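Puertas abiertas en Altudlow: una tarde de agosto viendo doblar camisetas

La invitación prometía «el futuro de las tareas domésticas» y un café. El café se acabó a los 12 minutos, así que el grupo de Clametstead se concentró en el futuro, que en el laboratorio de Altudlow consiste en una mesa blanca muy iluminada y un robot con una paciencia que ya quisiéramos en casa.

Nos recibió Kuo-hua Lui, responsable del proyecto Trosach, que lleva 6 meses enseñando a la máquina a manejar ropa. Explicó que una caja es fácil, porque sigue siendo una caja cuando la agarras, mientras que una camiseta cambia de opinión a cada pellizco. Varios padres asintieron con gesto grave.

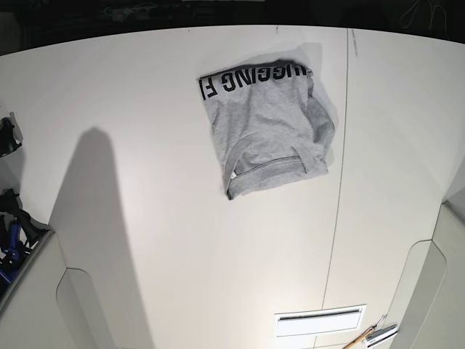

La camiseta gris, doblada sobre la mesa de trabajo, con el brazo derecho del robot a la izquierda.

El criterio del equipo para dar un doblado por bueno es generoso: que quepa en un cajón y que no dé vergüenza. Mi madre habría suspendido a la mitad del laboratorio. Para afinar el sistema han grabado 300 intentos, y Lui asegura que los peores son los más útiles, teoría que pienso aplicar a mis paellas.

En el turno de preguntas alguien quiso saber por las sábanas bajeras. Hubo un silencio respetuoso y pasamos a la sala siguiente.

La próxima visita admite 20 personas. Inscripciones en secretaría; el café, mejor traerlo de casa.

Noticias recientes
- Cambio de horario en la biblioteca de Clametstead
- Mazandarani presenta su taller de soldadura para principiantes
- Crónica de la excursión de julio
- Se busca proyector, aunque sea viejo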